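# Chapter 3: Attributing an Incident During a State Visit
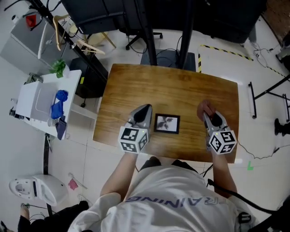
Violeta Toledo argues that the first public account of an incident near a visiting delegation is a political act before it is a factual one, and that it should be read with that in mind. Her position is the starting point for this chapter.

A host government must say something while the visit is still under way. Silence invites rumour; a firm statement may have to be withdrawn. Between these lie the holding statement, which confirms that an event took place, and the provisional attribution, which names a likely cause.

The main case is the closure of the Gretgate crossing in July, during talks between the governments of Sernach and Prilloline. A lorry struck a barrier on the approach road shortly before the delegations arrived. Two ministries issued statements within the hour. The transport ministry recorded a collision. The interior ministry described a deliberate attack. Both texts were quoted abroad, and the talks were suspended for three days.

Prodromos Xenos treats the case as a failure of procedure – the ministries had no shared rule on who should speak first. Toledo places more weight on the audience. In her reading, the interior ministry was addressing the visiting delegation, and the domestic press received the statement second-hand.

Section 3.1 defines the terms used for official statements. Section 3.2 sets out the sequence of events at Gretgate. Section 3.3 compares the two readings and considers how far each depends on the Tsakiris report, which was published after the talks had resumed.

Readers should be familiar with the distinction between a source and a spokesperson, introduced in Chapter 2.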